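Vonthorpe Night Watchman — carded action figure from the Drerstead Tales line

We have been hoping to get hold of this chap for ages, and what a treat he is! The Night Watchman comes with 3 accessories (lantern, whistle and a cape you can take off) and has 13 points of articulation, so he will crouch on a shelf quite happily. 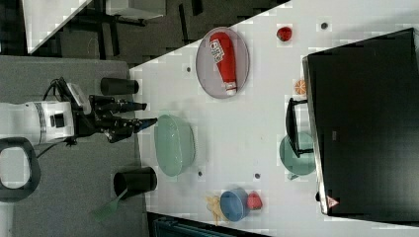

Two black cups on a grey mat.

The sculpt is by Sławomir Piątek, who also did the Barkov villains, and you can see it in the marvellous scowl. Cards may have a little shelf wear — do ask if you are fussy about corners, we don't mind a bit.
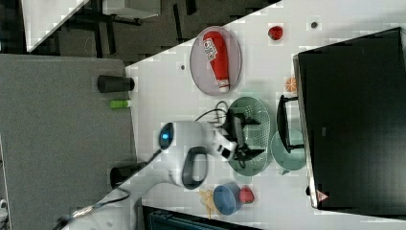 Loose figures are £19 with all the accessories, and we expect two more carded ones in December, along with Madame Borkowska and her trunk.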